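# El voto de los que pierden

Cuando Ruben Kuipers anunció en marzo que no reconocería el resultado de la consulta sobre el nuevo reglamento municipal, llevaba varias semanas pidiendo a los demás que lo reconocieran. Lo había escrito en su boletín, lo había repetido en la radio local y lo había firmado en una carta abierta con otros dirigentes de su lista. La carta decía que la noche del recuento se acabaría la discusión.

Perdió por 26 votos. A la mañana siguiente la carta ya no estaba en la página de la lista.

Es un comportamiento tan común que apenas llama la atención. Se exige respeto a las urnas cuando las encuestas son favorables y se descubren sus defectos cuando dejan de serlo. Lo hace la izquierda y lo hace la derecha. Lo hacen los partidos grandes y las agrupaciones de barrio que reparten ellas mismas sus papeletas. En el caso de Kuipers hubo además una manifestación, dos recursos y un pleno que terminó pasada la medianoche sin aprobar nada.

La consulta preguntaba una cosa sencilla: si el ayuntamiento debía limitar a dos mandatos la presidencia de los consejos de distrito. Votaron más de 3.000 personas en un municipio donde las consultas anteriores se habían resuelto con bastante menos interés. El sí ganó en el centro y en los dos distritos del río. El no ganó en todos los demás, pero con menos gente en las mesas.
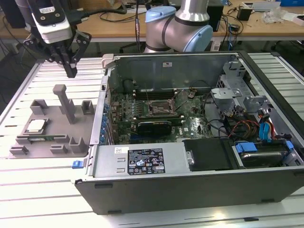

La lista de Kuipers defendía el no. Su argumento principal era razonable y conviene recogerlo: en los distritos pequeños hay pocos candidatos dispuestos a dedicar las tardes a discutir de alcantarillado, y echar por ley al que sabe del asunto puede dejar la silla vacía. Era un buen argumento antes de votar y lo sigue siendo ahora. No convierte una derrota en una victoria.

Los recursos iban por otro camino. El primero sostenía que la participación había sido insuficiente, aunque el reglamento no fijaba ningún mínimo y la lista no había pedido que se fijara. El segundo impugnaba una mesa concreta, la del distrito norte, por haber abierto con retraso. La junta comprobó el retraso y lo hizo constar en el acta. También hizo constar que el cierre se había prolongado el mismo tiempo y que ningún elector se había quedado sin votar por ese motivo. Rechazó los dos.

He leído las actas completas. Son documentos aburridos, escritos por gente cansada, y están bastante bien hechos. Las firmas de los interventores aparecen en todas, incluidas las de los interventores de la lista que después habló de irregularidades graves. Ninguno de ellos pidió que se anotara una reserva durante el recuento. La ley les daba esa posibilidad y el impreso tiene una casilla para ello.

## La otra mitad

Sería cómodo dejarlo aquí, pero los ganadores tampoco salieron bien parados. Lies Lambrechts, que encabezó la campaña del sí, había prometido que el resultado se aplicaría con un periodo de transición pactado con los distritos. Con el recuento en la mano, su grupo presentó un texto de aplicación inmediata. Preguntada en el pleno por la transición, contestó que el pueblo había hablado.

El pueblo había contestado a una pregunta de una línea. No dijo nada sobre plazos, ni sobre los presidentes que ya llevaban más de dos mandatos, ni sobre quién ocuparía esos puestos mientras tanto. Todo eso había que negociarlo, y para negociar hace falta admitir que el otro representa a alguien.

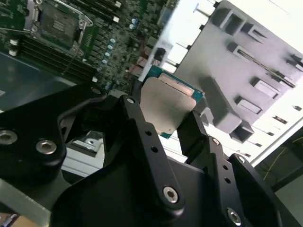
*Piezas de ordenador, en un detalle de cerca.*

En el pleno no se negoció nada. La lista de Kuipers abandonó la sala antes de la primera votación, con lo que faltó quórum para la segunda. El grupo de Lambrechts acusó a los ausentes de golpistas -- la palabra figura en el acta -- y estos respondieron desde la plaza, por megáfono, con otra parecida. En la plaza había 1.000 personas según los convocantes. La policía local no dio cifra.

El resultado práctico es que el reglamento está aprobado en consulta y no se aplica. Los presidentes de distrito siguen en sus puestos en una situación que el secretario del ayuntamiento describió por escrito como «provisional sin término». Tres de ellos han dejado de convocar reuniones para no tener que defender la validez de lo que se acuerde en ellas. Las peticiones de los vecinos se acumulan, y algunas son urgentes: un colector, una línea de autobús, el horario de un consultorio.

A quien pierde una votación se le pide mucho. Tiene que aceptar una decisión que cree equivocada y obedecerla mientras intenta cambiarla. A cambio debe recibir dos garantías: que el recuento es limpio y que podrá volver a presentarse en condiciones parecidas. La primera se cumplió en marzo. La segunda depende en buena medida de cómo se comporte quien ha ganado, y un texto de aplicación inmediata que deja fuera a varios presidentes afines a la lista derrotada no ayuda a creer en ella.
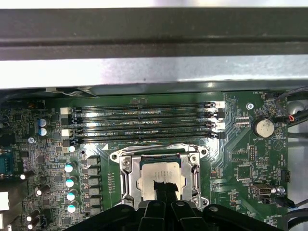

Según Ruben Kuipers, esa segunda garantía es lo único que reclama ahora. Ya no discute el recuento, dice, y retiraría la impugnación judicial si se recuperara la transición prometida. Preguntado por la carta abierta, respondió que la volvería a firmar «con otra redacción».

Lambrechts no quiso hacer declaraciones. Su grupo remite al texto presentado, que sigue pendiente de votación y no ha cambiado en ninguna coma desde entonces.

Queda una vía intermedia que los servicios jurídicos han puesto por escrito. Consiste en aplicar el límite a partir del próximo mandato y dejar que los actuales presidentes terminen el suyo. Respeta lo que se votó y no exige a ninguna de las partes retractarse en público. El informe tiene fecha, número de registro y sello de entrada. Falta que alguien lo incluya en el orden del día, y para eso basta la firma de uno de los dos portavoces.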